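Anidura clip-on controller, quick review

Had this 3 weeks now, mostly racing games and one old platformer on my phone. Grip is good. Sticks are a bit loose but you get used to it. Triggers – love them, short and clicky. Pairing took me 9 tries the first night, then fine ever since.
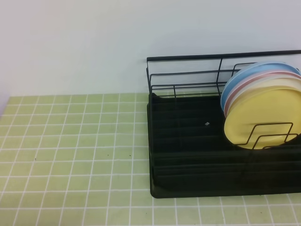
Battery is the weak spot. They claim 30 hours, I get way less then that with the lights on. Turn the lights off. Also no case in the box, come on. Still like it more than my old Proketti, which squeaked. 4 stars, would be 5 with a case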